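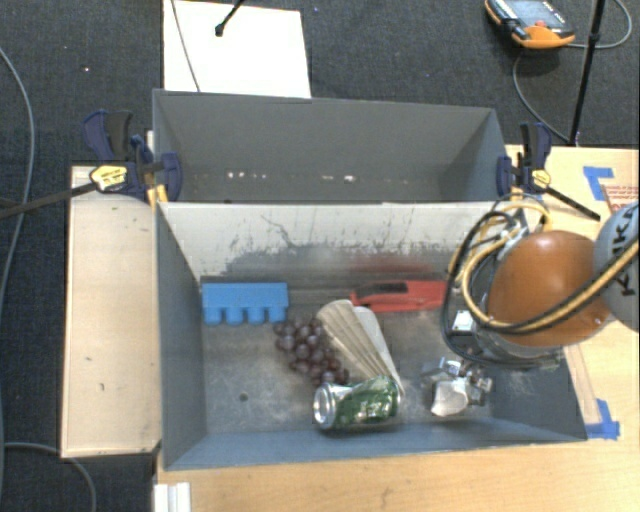 Teaching a picker to say "I don't know"

OK, so it has been a while since I posted anything, and the last one ended with me promising results "soon." That was in May. It is now 17 January 2022 and I finally have something I'd put a number on, so get a cup of something and settle in.

Quick catch-up for anyone new. I work on bin picking, meaning a robot arm, a bin of mixed stuff and a second bin it's supposed to move the stuff into. The method we've been building is called Divura (don't ask, it was the only name on the whiteboard that two people could both spell). The question behind it is pretty small. When the arm looks into a bin, it scores a whole lot of possible grasps and goes with the best one. What should it do when the best one still isn't very good?

Most of the time, in most setups, it goes for it anyway. Ours did too. And you'd be surprised how often that's fine! Grippers are forgiving, things shift a little, the fingers close on something and up it comes. But when it isn't fine you lose a lot of time, and sometimes you shove an item into a corner where it's a whole lot harder to get than it was before you started "helping."

So here's what we changed. Along with the score, the network now gives us a guess at how much it trusts its own score. We train a handful of copies of the scoring part on slightly different slices of the data, and look at how much they disagree. If they all say a grasp is great, we grasp. If they all say it's bad, we move down the list. If they're arguing with each other, the arm gets to do something else, and right now that something else is a nudge: a short, slow push along the bin floor, then a fresh look.

That's it, that's the method. I had a much fancier version last spring that tried to predict what the bin would look like after the nudge, and I loved it, and it was slow as molasses, and Evie Blackburn asked me very kindly in a meeting what it was buying us. I went back to my desk and couldn't come up with an answer I liked. Out it went.

The objects matter a ton for this kind of test. I like a bin where nothing is like its neighbor. Take the one at the top: grapes in the middle, a dented green can lying on its side down by the front wall, a blue blocky thing and a red tool against the back. A can has that nice round body but it's shiny, and shiny is where depth readings go to die. Grapes are a pile of little bumps, and a scorer that has learned "bump equals graspable" will give you a dozen confident answers for one bunch. And anything lying right up against a wall leaves you with one side your finger can't get to. You learn more from five or six awkward things than from a heap of identical boxes, at least at this stage.

I also like a scuffed bin. The older I get the less I trust results from a spotless one. Streaks and scratches look enough like edges to fool a camera, and every bin in a real warehouse has them.

Now the part you scrolled for. We ran 2000 attempts, split evenly between the old way (always take the best grasp) and the new way (nudge when the copies disagree). I shuffled the order so we weren't comparing a fresh morning calibration with a tired afternoon one. The nudging version cut failed grasps by 10 percent compared to the old one. I was hoping for more! I'm going to be upfront about that. On the other hand, the nudges cost less time than I'd feared, and the failures that went away were mostly the expensive kind, where an item ends up wedged and a person has to reach in.

A few things I didn't see coming:

The copies agree on grapes. They agree, and they're wrong. This bugs me a lot. Disagreement only helps you when the training data left some room for doubt, and apparently all of mine taught every copy the same bad habit with round clustered stuff. I've got a fix in mind that involves masking out parts of the depth image during training, but I haven't run it yet.

Nudging near a wall is a bad idea. The first week, the arm kept pushing things toward the wall and making its own life miserable. I added a rule that the push always goes toward the middle of the bin, and that one line of code helped more than a month of network tweaking. Humbling stuff.

The threshold is touchy. Set it low and the arm pokes at everything like a toddler with peas. Set it high and you've got the old system back with extra steps. I picked ours on a separate batch of bins and then left it alone for the whole comparison, and if you try this at home (or, you know, at lab) please do the same. It is so tempting to fiddle.

Tape down your bins and clamp them too. I know I say this in every post. The camera calibration assumes the bin stays put, and a bin that creeps a quarter inch over a long run will quietly ruin your day. We've got clamps on both sides and blue tape on the table, and I still check before each batch.

A couple of you asked in the comments last time whether this would work with a suction cup. I think so? The disagreement trick doesn't care what's on the end of the arm, but you'd have to retrain the scorers and I haven't. Somebody else asked whether I'd compared against Clodiva. I haven't done that either. I'd want the same objects in both, and I need to sit down and work out how to make it fair.

Next up is the grape problem, then a longer run with bins packed a lot fuller, where nudging one item means nudging everything. I suspect the toward-the-middle rule falls apart there. Evie has a bet on it with me, stakes being lunch, and I've already started looking at menus.

If you've tried anything like this, especially the masking idea, leave a comment. I read all of them, even when I'm slow to answer.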